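Robots, pushing, and a small win

I've been quiet on here for a while, so this one's a catch-up post. Ollus (our pushing policy, named after nothing in particular) finally trained all the way through last week without me having to restart it, and I have numbers I kind of like!

Quick recap if you missed the December post. The robot gets a sentence, something like "push the blue cube over to the heart," and it has to do that with one plain rod. No fingers, no suction, just shoving. We had 600 demonstrations to learn from and most of them were, um, mine. 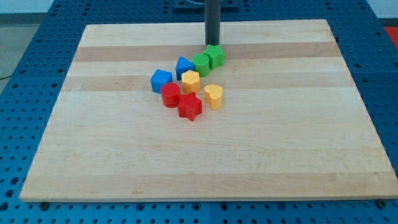

What I changed this time is how the training sentences get written. The old ones always named a block by color and shape together, so the policy got lazy and mostly listened to the color. With two blocks in every color that bites you fast — ask for the green star and it would happily go after the green cylinder sitting right next to it. So Tymofii Melnychuk and I rewrote a big chunk of the sentences to use shape alone, or to name a block by its neighbor. Very boring work, lots of tea.

Then we ran 124 test commands on the new version. It went to the wrong block on 18 of them, and only 4 of those were same-color mixups, which used to be my biggest headache. The rest are mostly stars. We have a red one and a green one, and "the star by the pentagon" still confuses it when both are kind of close.

Next up is longer commands, two pushes in a row. I tried a couple on Friday and they were a mess, so give me a few weeks.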